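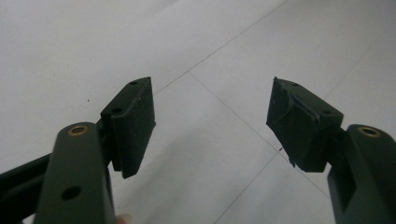
Figure 7.1 Pale floor tile.

Chapter 7
Tile Floors

7.1 Scope of the Chapter

A tile floor is a layered system. The tile is the wearing surface, but most failures begin in the layers under it. Chapter 6 dealt with wood and resilient floors, which tolerate a small amount of movement in the base. Tile tolerates very little. The first half of this chapter covers the base, the bonding layer, and the joints. The second half covers inspection and repair.

7.2 Terms

The substrate is the surface that receives the tile, usually a concrete slab or a backer board fastened to a wood subfloor. The bond coat is the mortar or adhesive between the substrate and the tile. Grout fills the narrow joints between tiles. A movement joint is a wider joint filled with a flexible sealant, placed where the floor must be free to expand or shrink. Grout and sealant are not interchangeable, and a movement joint filled with grout will crack.

Coverage is the share of the tile back that is in full contact with the bond coat. It is found by lifting a freshly set tile and examining both faces. Low coverage leaves hollow areas, which can be located later by tapping.

7.3 The Crenshaw Floor

Several problems in this chapter draw on a survey of a ground-level corridor in the Crenshaw building, carried out in June by Ida Kramer and Kuo-hua Siu. The corridor was laid with 1671 tiles over a concrete slab. Tapping found 60 hollow tiles, of which 46 lay within one tile of a wall. No movement joint had been left along the walls. Kramer and Siu took up a sample of the hollow tiles and measured coverage of almost 50 percent. Their floor plan is given in Appendix C and will be needed for Problems 7.4 through 7.9.

7.4 Preparing the Substrate

A substrate must be flat, sound, and clean before any mortar is spread. Flatness and level are separate properties. A sloped floor may be flat, and a level floor may contain dips deep enough to leave tile unsupported. Flatness is checked with a long straightedge laid in at least two directions.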